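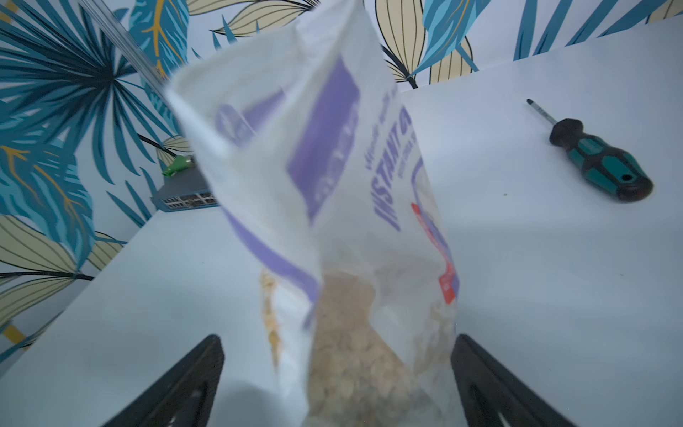

Kitchen jobs for a learning arm: tips from my back room

I've been teaching a small two-fingered arm to do kitchen jobs for a good while now, and I still get asked the same things by people who are just setting up at home. So I've put my notes on the pouring job in one place. It's the one I'd start with if you like a challenge (and own a dustpan!).

The job is simple to say: pick up a bag of oats, tip it over a bowl, put the bag down. I drive the arm by hand, the computer records what I do, and after enough goes the model has a try on its own.

Before you start recording

Open the bag and press the zip apart all the way along. A zip that is only half open lets the oats out in a dribble and then in one great lump, and you'll be sweeping up for the rest of the evening.

Don't fill the bag to the top. I like mine well under half full, so there's a soft heavy part at the bottom for the fingers to squeeze and plenty of slack above. Give it a shake between goes so the oats settle differently each time. You want the model to meet lots of different bags, even if it's always the same bag.

Wipe the table, but leave your ordinary clutter where it is. I used to clear everything off and then wonder why the arm got in a muddle the first time I left a screwdriver out. These days I shift the odds and ends about between batches and let it get used to them.

Tape over nothing! I once covered up the writing on every packet, thinking it would be a distraction, and all I got was a model that only liked packets with tape on.

Doing the pour

Go slower than you think you need to. My first 194 recordings at Endirstead (the old flat, terrible lighting) were all rushed, and I threw the lot away. If you hurry, the arm learns to hurry, and oats go everywhere.

Squeeze before you lift, wait a beat, then lift. Plastic slides about a bit at first and you want the grip settled before the weight comes off the table.

Tip in one smooth movement and hold it there. Little nervous shakes look fine when you're doing them, but the model copies them far too keenly and you end up with an arm that shivers over the bowl like a wet dog.

Lay the bag down on its side behind the bowl, well clear of the rim. Standing it back up again is a job of its own and I'd record that separately.

Keep a few of your messy goes. If some crumbs land beside the bowl, that's still a perfectly good pour in my book. I only bin a recording if the bag drops or the bowl gets knocked.

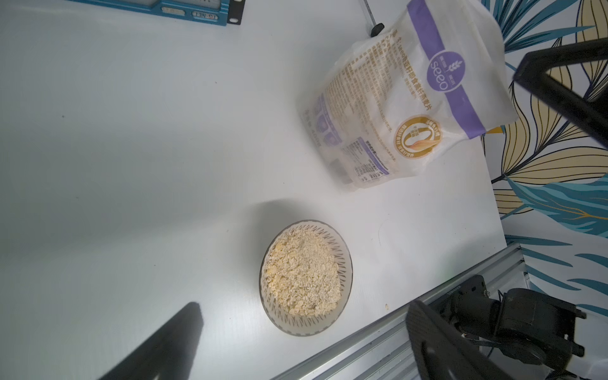
Clearing up and saving

Tip the oats back through a wide funnel and use them again. They get dusty after a few days, so they're strictly for practice, not for breakfast. I mark the bag so there's no mix-up.

Name your files the same evening. Mine go in a folder called Okurden, one per batch, with a line in a notebook saying which bowl I used and whether the lamp was on. I was up to 3597 recordings across all my kitchen jobs last July, and without that notebook I'd be completely lost.

Stop after about 2000 seconds and have a cup of tea. My pours get sloppy past that point and it shows when I watch them back. I do 4 stints in a day at most, and fewer if my shoulders are grumbling.

Next on my list is dried lentils, which roll a great deal further than oats do, so I'm buying a tray with a lip first.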